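About Hamham

Hamham began with breakfast, because Shireen Gumede and Marthinus Oosthuizen could never find a place near Darent that served a plain egg on toast without making a fuss over it. We opened with 35 chairs and one very stubborn toaster, and we've been happily feeding the neighborhood ever since (the toaster has retired).
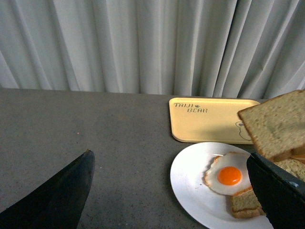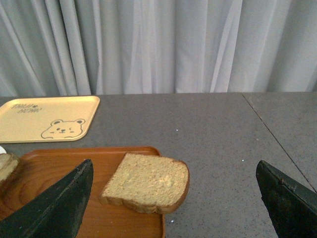 Gray tabletops, pale curtains and the yellow bear tray.

We teach, too! Our beginner cooking mornings are small and friendly, and you're welcome to bring your mother, your roommate or a hungry teenager. New dates go up in December, and you can always stop in at 194 Pretorius and ask Shireen.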